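Where do I leave things at the end of a booking?
Anything that belongs on a table goes back in the wire basket. Please leave the basket on the tabletop – not on the carpet.

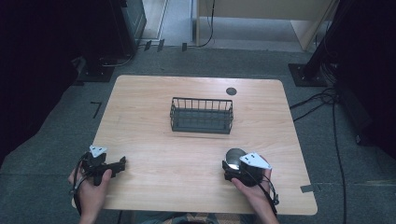
Leltholm Rooms & Equipment Desk

Can I borrow a basket for another room?
Yes, up to 2 per booking. Ask at Room 203 and bring them back the same day.

Can I put tape on the table?
Small strips are fine.

Who do I call about a missing item?
Dial extension 315. We keep found items for 10 days.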